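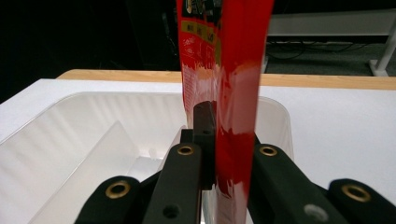
Red package with yellow band on the label

JORNLEY FOREIGN AFFAIRS FORUM
Minutes of the November meeting
Held at the Nyberg Building, second floor reading room, Lurkthorpe

Called to order at 6:37 p.m. by the chair, Gøran Sundqvist. 23 members present, which is a quorum. Apologies were received from the program editor and from both members of the translation desk.

1. Minutes of the previous meeting

Approved with one correction. Under item 4, "the Plotov foreign ministry denied the report" should read "the Plotov foreign ministry declined to comment on the report." The member who asked for the correction said the ministry has never issued a denial and that the difference matters for our newsletter. The secretary will change the copy on file.

2. Matters arising

The letter to our representative on visas for reporters leaving Plotov was sent. A reply came from the district office saying the letter had been passed to legislative staff. There has been nothing further. The chair will call the office before the next meeting.

The recording of the September talk is still not online. The sound is poor for the first 18 minutes. Members agreed to post it starting from the question period, with a written summary of the opening remarks.

3. Plotov: change at the top of the security service

The chair summarized events since the last meeting. The head of the security service was removed by presidential order and his deputy was named acting head the same evening. The state broadcaster read the order on the air without giving a reason. Two independent papers published outside the country have said the removed official had objected to the arrest of the former finance minister. Neither paper named a source.

Discussion followed. Several members thought the dismissal was a sign the president is preparing to name his nephew as successor and wanted the security service in safe hands before doing so. Others said the same thing was predicted after the last two reshuffles and did not happen. One member pointed out that the acting head served under the previous president and has no known tie to the nephew.

A question was asked on whether the former finance minister has had access to a lawyer. The answer is not known. His family said in a written statement that they were allowed one phone call. The government has said only that he is being treated under the law.

It was asked whether the Forum should take a public position. The chair read section 2 of the bylaws, under which the Forum does not endorse parties or candidates in any country but may speak on the treatment of detained persons. Moved and seconded that the Forum issue a short statement asking that the former finance minister be given access to a lawyer and to his family. Moved to amend by striking the words "and calls for his immediate release." Amendment carried, 14 to 9. Motion as amended carried on a voice vote.

The secretary will draft the statement and send it to members for comment. Members have a week to reply. The statement is to leave out any mention of the reshuffle or the succession.

4. Invitation to the former ambassador

The former Plotov ambassador, who resigned in the spring and now lives abroad, has offered to speak to the Forum by video link. He has asked that the questions be sent ahead of time.

Some members objected to this. They said earlier speakers took questions from the floor and he should do the same, especially on his years in the trade ministry, which he has not discussed in any interview so far. Other members said he still has relatives in Plotov and it was reasonable for him to want to know what would be raised.

After discussion it was agreed to offer him the following: topics will be sent in advance but not the wording of the questions, the chair will moderate, and he may decline any question. The session will not be streamed. If he does not accept these terms the invitation will be left open for the spring.

A member asked that the Plotov consulate be offered equal time. The chair said this was done twice last year without an answer. Agreed to write again.

5. Border crossing talks

The members who follow the talks gave a short report. The northern crossing is open to trucks but still closed to passenger cars. The two sides have met four times and have agreed on customs hours. They have not agreed on who inspects buses. The next round has been put off and no new date has been given. A written version of the report is available from the secretary.

There was a question about the fuel shortage in the border towns. The members reporting said prices had gone up but they had no numbers they trusted. Noted.

6. Newsletter

The last issue went to 2141 addresses. 37 came back as undeliverable and will be taken off the list. The editor has asked for shorter pieces. The article on the Plotov press law ran to three pages, and the map had to be dropped to make room for it. The map will be printed in the next issue.

There was a complaint from a reader that the newsletter uses the old spelling of the capital's river. The editor will keep the old spelling for this volume and bring a style list to a later meeting.

7. Room and schedule

The reading room is not available for the January meeting. The Nyberg front desk has offered the ground floor room, which has fewer chairs but a better screen. Accepted. Members arriving after 6:30 p.m. should use the side entrance, as the main door locks at that time.

8. Other business

A member asked whether the Forum would hold a panel on foreign lobbying again. Referred to the program editor.

A member reported that the clipping binders on the lower shelf are out of order and that the binder for the last Plotov election is missing. Anyone who has it at home is asked to bring it back.

The meeting was adjourned at 8:18 p.m.

Action list
Chair: call the district office; write to the former ambassador with the agreed terms; write to the consulate.
Secretary: correct the previous minutes; draft the statement on the detained former minister; circulate the border report.
Editor: clean up the address list; print the map; prepare the style list.

Minutes taken by the secretary. Subject to approval at the next meeting.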